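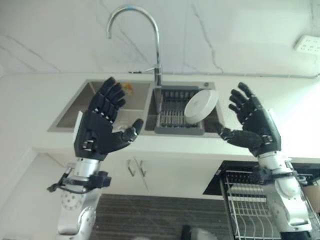
Household Skills Team, Tindora

2018-05-10
by Lucyna Górecki

My mother asked me on the phone last night what I do all day, and I said "I put a plate in a dishwasher", and there was a long silence while she thought about my degree. So I promised her I'd write it down properly. Make yourself a cup of tea, Mum, because I do go on a bit.

What we are doing at the moment is collecting examples. Our robot has two hands, two arms and a pair of cameras in its head, and it has no idea what washing-up is. We can't explain it in words. What we can do is drive its arms through the job, over and over, with one of us wearing the gloves and headset, and save everything: what the cameras saw, where every finger was, how hard the wrist was working. Each go from start to finish is called an episode. The learning system then chews through the whole pile and tries to work out what it ought to do next when it sees a sink that looks a bit like the ones it has seen before.

We have 1,940 episodes so far. That sounded like a mountain to me when Damian read it out (he keeps the tally, and he is very proud of his spreadsheet), but Cyprian, who does the training side, only nodded and asked when he could have more. He always asks when he can have more!

The current job is called "plate to rack" in our notes. Start with the hands up, reach to the sink, take hold of the plate, bring it across to the dishwasher, set it in the lower rack, hands back up. A person does that in the time it takes to yawn. With the gloves on, a decent episode takes me 24 seconds, and my first ones back in November were so slow that Sławomir went off and made himself a sandwich in the middle of one.

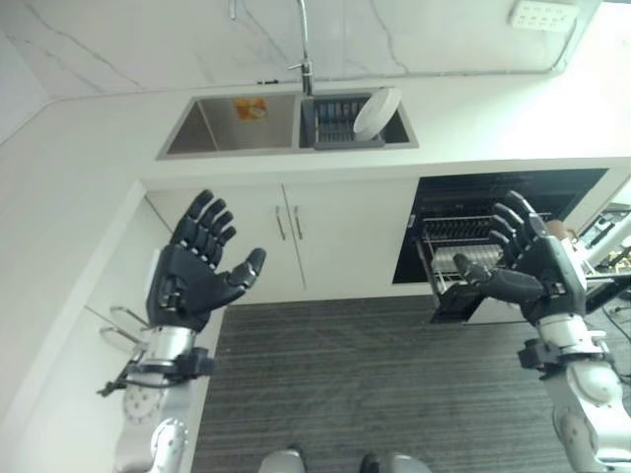 Hands up and ready, one plate in the sink, lower rack pulled out.

The hands-up pose matters more than you'd think. In the early weeks we each began wherever our arms happened to be, and the system picked up our bad habits along with the good ones. Mine was dropping my left elbow. Damian's was a sort of hover, where he'd hang over the plate while he made up his mind, and the robot dutifully learned to hover as well, sometimes for so long that we thought it had crashed. Now everybody starts from the same pose, and if you dither you throw the episode away and go again. I threw away 115 in one week, which I'm told is a team record and I'm choosing to be pleased about it.

Then there's the matter of variety, and this is the bit I find I think about in the bath. If every episode has the same plate at the same angle, the system gets wonderfully good at that one plate and falls to bits when it meets another. So we change things on purpose. We turn the plate a little, or lean it the other way, or swap it for a bigger one. We stand the robot a hand's width further left. We do runs in the morning and again late in the day. We write it all on a sheet beforehand, so that we don't drift back to our favourites, which people do without noticing (I have a favourite plate position, I'm sorry to say, and it is over-represented).
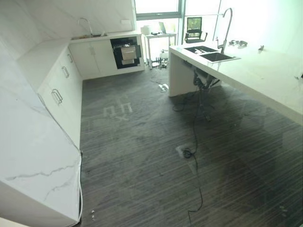 Choosing where to collect the next batch of examples has taken up most of my week. I'd like the system to meet more than one sink before it gets set in its ways, and Mieczysław has been lobbying for the island, so I went and had a good long look at it. It's tempting. The sink there is black where the one on the back counter is steel, and the tap is a different shape again, so a whole new set of episodes would look properly new to the cameras. The light would be the harder part, with that window behind everything washing out the wall, and I'd want the long black cable off the carpet before any robot feet went near it. I've put all that in my plan, along with a request for four extra days, and we'll see what comes back.

People ask whether it gets boring. Well, yes, a bit, in the middle of the afternoon. But you fall into a rhythm, rather like knitting, and you start to notice things about your own hands. I had never realised that I slide my thumb under the rim of a plate before I lift it. I do it at home now and stop halfway and stare at my thumb like a fool. When I try to do the same through the gloves, the robot's thumb comes in from a slightly different angle, and you have to make peace with that and find its own way of doing it, because copying yours exactly only gets you a dropped plate. We have dropped a few. We do not discuss the blue one.

Cyprian is starting a fresh training run tonight with everything up to this afternoon in it, my slow November ones left out at my own request. I'll write again when I've seen how it gets on, and Mum, I will ring you before then, I promise.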